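Flinia moves its phone cases to a two-part build

Flinia has changed the way it makes its mid-range phone cases, and the new ones have been reaching stores since November. The old Welico case was molded in one piece. The new version keeps the name but has a stiff outer shell and a separate soft liner that can be pulled out and replaced.

The reason given is returns. Flinia looked at 2,351 cases sent back under warranty and found that most of them had the same fault. The corner next to the volume keys had stretched, the case no longer gripped the phone, and the shell popped off when the phone went into a pocket. The outer plastic was usually fine.

"We were throwing away good shells over a bad corner," said Randi Myklebust, who runs product support at the company. "Now you take out the liner, put in a new one and keep the rest."

A spare liner costs 15 dollars and comes in gray or black. The full case is 88 dollars with one liner included, a few dollars more than the old model. Owners of the one-piece Welico can't buy a liner for it, as the inside dimensions are different, but warranty claims on the old case will be handled as before and the replacement sent out will be the new type.

Thickness has gone up slightly. Most people won't notice it in the hand, but it matters for charging stands. Flinia says the case works with its own Forsberg stand and with flat pads. Some upright stands with a narrow lip may not hold it, and the lip depth is worth measuring before ordering. Wireless charging works through the back with the liner in place. Cards and metal plates should still be taken off first.

The camera opening is now one wide cutout where there used to be three small ones. It leaves a raised rim all the way around the lenses, and it makes wiping them easier. The button covers are part of the liner - if one wears through, the liner is the part to order. 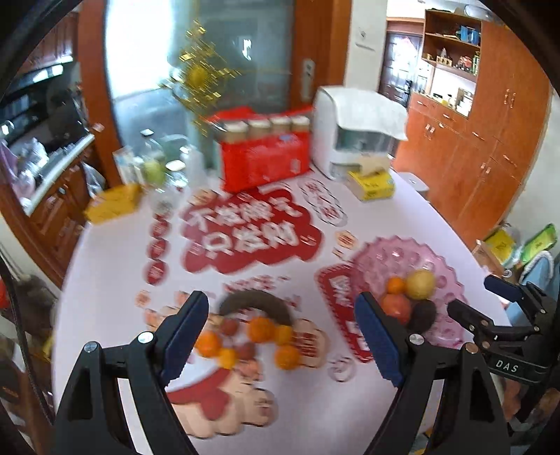
Fitting takes a minute. Seat the liner in the shell first, starting with the bottom corners, and press along the long sides until the edge sits flush. Then slide the phone in from the top. Putting the liner on the phone first and pushing both into the shell tends to fold the edge near the charging port, and a folded edge will mark over time.

The first batch was 4,000 cases and covers two phone sizes. A third size is planned, along with a version of the Kollasley wallet cover that uses the same liner. No price has been set for that one. Stores that carry the old model will sell through what they have, so check the label on the back of the box for the words "two-part" before paying.

Share 15
Comments 0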